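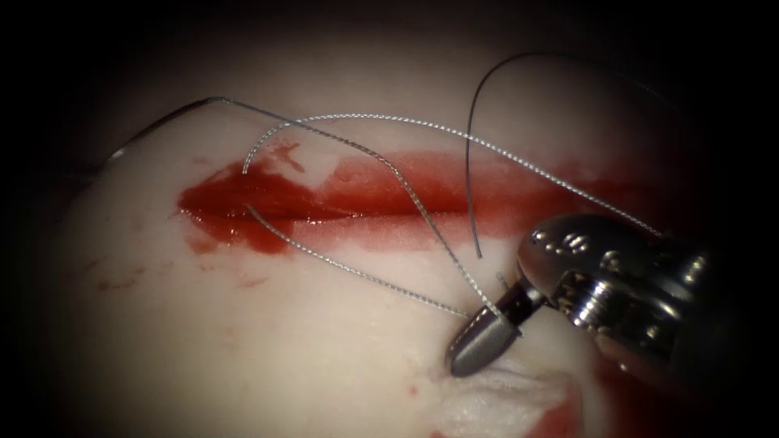 回数券を使い切ったので、Sosleyに通った分のことをまとめておく。フェイシャルの手技コースで、11回券だった。途中の感想は何度か断片的に書いたが、読み返すと良かった日のことばかりで、あまり参考にならない。

もともと美容サロンに熱心なほうではない。化粧水と日焼け止めが切れたら同じものを買い足すだけで何年もやってきた。行こうと思ったのは、春先から夕方になると頬のあたりが重たく、マスクを外したときに跡がなかなか戻らなくなったからだ。皮膚科で診てもらうほどの症状でもない。マッサージを受ければ少しは違うかと思い、通勤の途中にある店をいくつか調べた。

候補はSosleyとFlodhamの二つに絞った。Flodhamは駅の反対側にある機械中心の店で、吸引のローラーや高周波の機器をいくつも置いている。体験もひととおり受けた。顔に当てるヘッドは思ったより小さく、頬骨の下をゆっくり動かされる感じは悪くなかった。終わったあとの顔は確かにすっきりして見えたが、翌日の昼には普段の顔に戻っていた。料金は手技の店より高い。担当の人の説明は丁寧で、無理な勧誘もなかった。単純に、私の場合は続けるのに家計のほうが先に参ると思った。

Sosleyは全部手でやる店である。ビルの二階にあって、ベッドは2台しかない。その分予約が取りにくい。土日の午前はまず埋まっているので、私は日曜の夕方を定位置にした。日曜の夕方に顔を揉まれて帰ると、あとは風呂に入って寝るだけになる。月曜のことを考える時間が減るので、これは良かった。
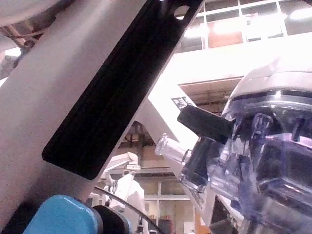 施術の流れは毎回ほとんど変わらない。まずクレンジングで落として、蒸しタオルを当てる。それから首と鎖骨のまわりをほぐし、耳の前、こめかみ、頬、あごの順に進む。最後に冷たいシートをのせて、外しておしまい。着替えを入れても一時間かからない。

首から始めるのは意外だった。顔のコースなのに、前半はほとんど顔に触られない。聞いてみると、首が張ったままだと顔をさわっても痛いだけの人が多いのだそうだ。確かに初回は鎖骨の上を押されただけで声が出た。三回目くらいから痛みは気にならなくなった。慣れただけかもしれないし、担当の人が力を加減してくれていたのかもしれない。そこは確かめていない。

使うオイルは選べる。香りつきのものが数種類と、無香料が一つ。最初に選んだ柑橘系は、いい香りではあるのだが帰りの電車で自分の顔からずっと匂うのが落ち着かず、次から無香料にした。無香料のほうが少し重く、拭き取ったあとも膜が残る感じがある。肌が乾きやすい時期にはこれがちょうどよく、梅雨に入ってからは少しべたついた。担当の人に言うと、量を減らして途中でクリームに替えてくれた。こういうことは言えばやってもらえるので、我慢しないで言ったほうがいい。私は言うまでに二回かかった。

効果について書く。顔が小さくなったかと聞かれれば、なっていない。写真を並べても私には区別がつかない。しみも毛穴もそのままだ。変わったのは夕方の重たさで、これは施術の翌日から三日ほどは明らかに軽い。マスクの跡も戻りが早くなった気がするが、こちらは季節が変わって湿度が上がったせいもあると思う。四日目あたりから徐々に元に戻り、次の予約の前日にはだいたい元どおりになっている。間隔を詰めて通えばもっと長く軽いままなのだろうが、時間もお金もそこまでは出せない。

良くなかった日もある。五月の連休明けに寝不足のまま行ったときは、終わったあとに頬が赤くなり、翌朝まで引かなかった。ひりひりするほどではなかったが、ファンデーションが均一にのらず、結局眉だけ描いて出勤した。次の回で話したら、体調が悪いときや日に焼けた直後は予約を動かしてほしいと言われた。前日までの変更なら回数券は減らない。契約のときの紙にも書いてあったのを、私が読んでいなかった。

回数券の有効期限も書いておく。購入から半年で、延長は一度だけできる。私は仕事の都合で間が空いた月があり、最後の二回は隔週ではなく毎週入れることになった。詰めて通った二週間がいちばん調子が良かったので、結果としては悪くなかったのだが、期限に追われて行くのは少し面倒だった。今から買う人は、自分が行ける日を先に手帳で数えてから枚数を決めるといいと思う。一回ずつの都度払いもあり、割高にはなるが、期限のことは考えなくてすむ。

家でやることについて。通い始めてしばらくしてから、担当の人に簡単なやり方を教わった。やることは少ない。風呂上がりにクリームを塗り、鎖骨の上のくぼみに指を置いて軽く押す。耳の下から首の横を通って鎖骨まで、手のひらでなで下ろす。これを左右5回ずつ。あごの先から耳の前まで、人差し指と中指で骨を挟むようにして滑らせるのも5回。力は入れない。皮膚が引っぱられて見えるようなら強すぎると言われた。

私は最初、これを力いっぱいやっていた。効かせたいという気持ちが先に立って、あごの下が青くなりかけた。やめて数日置いて、鏡の前で力を抜いてやり直したら問題なかった。なでているだけのように見えるので頼りないが、これでいいらしい。

クリームはKondbyのものを使っている。高いものではなく、薬局の下の段に置いてある白いふたの容器だ。伸びがよく、途中で指が引っかからない。香りはほとんどない。夏はこれだと少し重いので、同じKondbyの乳液に替えて試したが、乳液は早くなじんでしまって途中で塗り足すことになる。量を使うと結局同じくらい重くなるので、クリームに戻した。冬に向けてはこのままでいくつもりだ。 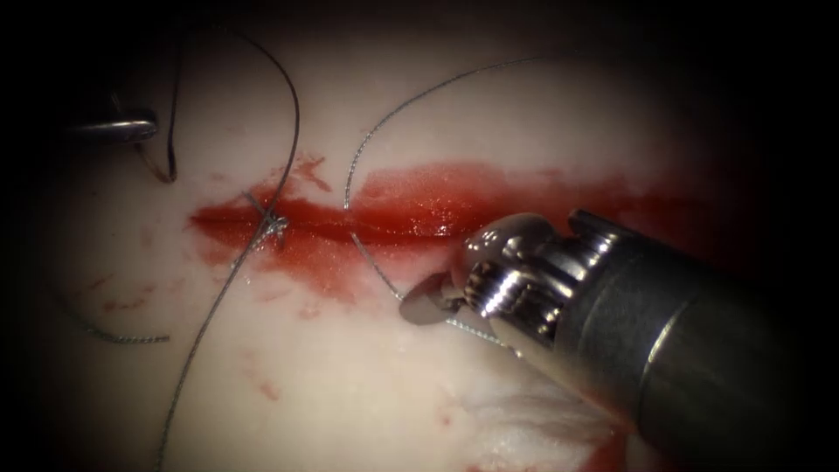
道具も一つ買った。かっさの板で、雑貨屋のNgôの店先のかごに入っていたもの。325円だった。陶器で、端が片方だけ丸くへこんでいる。あごの線に当てるのにちょうどいい形なのだが、洗面台に落とすと割れそうで、使うたびに緊張する。風呂場には持ち込まないことにした。首には指のほうがやりやすく、板の出番はあごとふくらはぎくらいである。ふくらはぎに使うものなのかは知らないが、ここに当てるのがいちばん気持ちいい。

洗うときは食器用の洗剤で構わない。クリームの油分が残ると次に持ったとき滑る。私はよくすすいで、ハンドタオルの上に伏せて置いている。立てて乾かしていた時期に一度倒れて、角が少しだけ欠けた。欠けた側は肌に当てないようにしている。買い直すほどの値段でもないと思いながら、まだそのまま使っている。

食べるもののほうも少し変えた。サロンで勧められたわけではない。夕方の重たさが強い日を手帳に書いていったら、前の晩にラーメンを食べている日が多かった。ラーメンをやめるのは無理なので、汁を残すことにした。それだけで翌日の顔がずいぶん違う。揉んでもらうより先にこちらをやればよかったという気もするが、手帳をつけ始めたのが通い出してからなので、順番は仕方がない。

水は意識して飲むようにした時期もあった。夜にまとめて飲んで、夜中に起きてしまうので続かなかった。今は会社の机に大きめのマグカップを置いて、昼までに一杯、昼のあとに一杯という程度にしている。これが顔に効いているのかはわからない。頭痛の回数は減ったように思う。

枕も疑ったことがある。横向きで寝る癖があり、朝になると下になっていた側の頬に線が入っている。仰向けで寝る練習をしてみたが、起きるといつも横を向いている。枕カバーを綿からつるつるした生地に替えたら線は浅くなった。ただ、頭が滑って枕から落ちる日がある。洗い替えに綿のものも使っていて、正直なところ眠りやすいのは綿のほうだ。

回数券を更新するかどうかは、まだ決めていない。最後の日に次の案内はもらったが、値段が少し上がっていた。都度払いにして月に一度だけ行くか、しばらく家でのことだけにして様子を見るか、どちらかになると思う。担当の人は相性がよかったので、離れてしまうのは惜しい。あまり話しかけてこない人で、こちらが寝ていれば最後まで何も言わずに進めてくれる。ほかの店でこれを期待するのは難しい。

コメントで、Flodhamの体験はどうだったかという質問をもらっていた。上に書いたとおりで、付け足すとすれば、機器の音はわりとする。耳の近くに来るとそれなりに響くので、施術中に眠りたい人には向かないと思う。短い時間で終わらせたい人、手で触られるのが苦手な人はあちらのほうが合うかもしれない。化粧直しのスペースは広くて、ドライヤーも借りられた。Sosleyのほうは鏡が小さいものしかなく、私はいつもほぼ素顔で帰っていた。

来月は美容院も行かなければならない。前髪が伸びて、顔に触るのがかゆい。頬が赤くなるのは案外こちらが原因だった可能性もあるので、切ってからもう少し様子を見て、また書くことにする。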